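I have been letting out small shops in and around Patgate for 16 years, and I still think the best thing a landlord can own is a dull parade with a baker at one end and somebody mending shoes at the other. Dull parades don't get written up. They do get their rent paid, by and large, and I've grown very fond of them.

So it saddened me in July to hear that Dirholm want 93 pounds a square foot for the corner unit at Strebel Row – all 1,330 square feet of it, with a five-year break that only the landlord can use. I dare say some chain will sign. 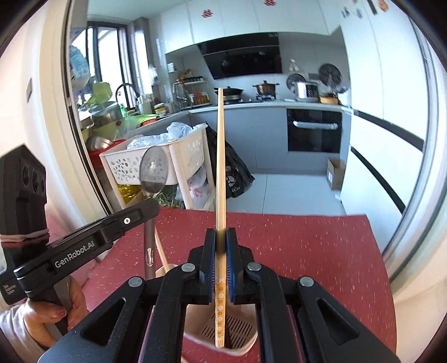

My old friend Waltraud Auer, who taught me most of what I know about leases, used to tell me that a high rent on an empty shop is only a number on a bit of paper. I'd go a little further and say it does harm, as the tenants next door start to wonder what their own renewal will look like, and the good ones begin ringing round.

What I'd love to see is a modest rent to begin with, stepped up as the till allows, and a break clause that works both ways. Tremico tried it on their side of the river and the lights are on in every window there – a cheering sight at teatime in winter, I can tell you.

Recent items
Who pays for the shared roof?
Giorgia Bellini on service charges
Small yards, steady tenants
Reading a rent review clause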